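Workshop notes, Saturday, 8:40 a.m.

Coffee first, then phones. I have the Dreltix handset on the bench all weekend and I want this written down before I forget which number belongs to which test. Anyone at Inudwood who wants to repeat it, the charger is in the top drawer and please put it back!

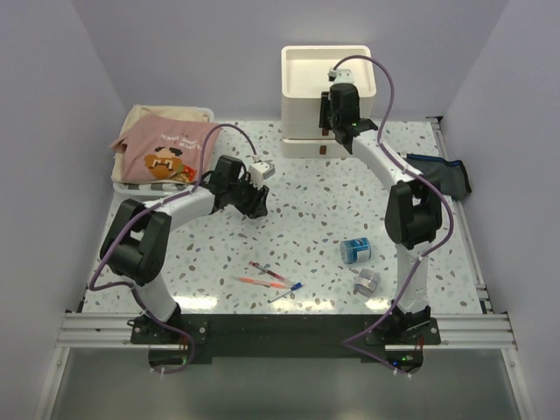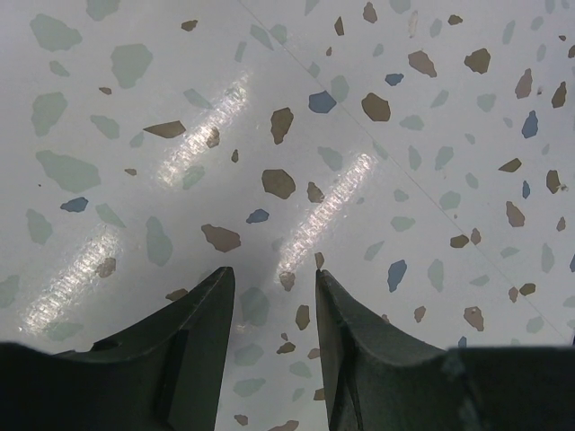 So, the Dreltix. It sells for 2,179 at Zabala and I keep wanting to like it more than I do. Battery is great, speaker is fine, and then you take it near a bright lamp and the screen turns into a mirror. My complaint all week has been the glare, and I think I finally have a decent way of explaining it. Look at the three long white streaks on the speckled surface in the close-up with the two dark finger tips. You can still make out the colored chips all around them, but inside the streaks the pattern is a lot to ask of your eyes. Same deal with the phone: black text on white survives next to a reflection, gray text on white is gone. I turned brightness all the way up and it helped a little with the black text and hardly at all with the gray.

Then I tried the matte film from Lularura. Took me two goes to get it on straight (there is one bubble by the earpiece, I am leaving it). The reflection spreads out into a soft patch and I can read the gray menu text through it. Price you pay is a bit of sparkle on plain white pages, mostly when scrolling. I can live with that, my eyes are not that young anyway.

Battery, since somebody will ask. Video on loop, Wi-Fi on, brightness at 60 percent: 9 hours before it shut itself off. That was without the film. I want to run it again with the film on and the same brightness, to see if I'm fooling myself about needing to turn it up.

Touch with the film on: swipes fine, typing fine, fingerprint reader missed me twice and then behaved after I enrolled the thumb again. Do that before you blame the phone, I nearly sent it back.

Photos folder had 1,259 files in it when I copied everything over from the old handset. Gallery app choked for a minute building thumbnails, then was smooth. The old phone never managed that without a restart, so good marks there.

Still to do:
second battery run, film on
call quality by the window
check if the case pushes the film up at the corners (it looks tight)
ask Zabala if the return period covers a phone with film on it

2:15 p.m. Case does push it up, bottom left corner. Trimmed a sliver off with the craft knife and it sits flat now. Battery run started, going for lunch.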